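Search this site
Home Services Events Partner Stories Contact

Our day at the Trirnham open house

I'd been meaning to visit the Trirnham operations center ever since we moved our backups over to them, and when the invitation for their partner open house landed in my inbox I said yes before I'd even checked the calendar (sorry, helpdesk team!). It was a long drive, but the coffee was good and the welcome was lovely.

We started in the monitoring room, where the night shift was just handing over to the day shift. They look after 1217 small business clients from there, mostly dental offices and accountants, and they let us sit in on the morning ticket review. I liked how plainly they talked about the tickets that had gone badly. 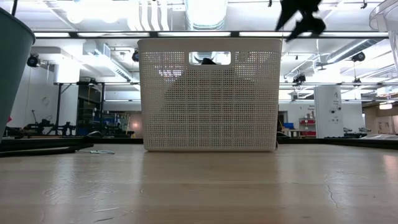
After that came a session from Fulis, who make the ticketing system, and I'll admit I'd gone in grumpy about the new contract terms. They now bill by device, with a floor of 400, and a few of us from smaller shops asked what happens when a client closes in the middle of a term. The answer was a bit woolly, but they did promise something in writing by November, and I'll be holding them to it.

Lunch was with two people from Qudah, who had moved nearly 1760 mailboxes over a single long weekend and still looked tired from it. We swapped stories about printers until the sandwiches ran out.

The afternoon restore demo, run on Unus, was my favorite part of the whole day. I came home with four pages of notes and a free mug, and I've already asked our own team to try a full restore of the file server before the end of the month.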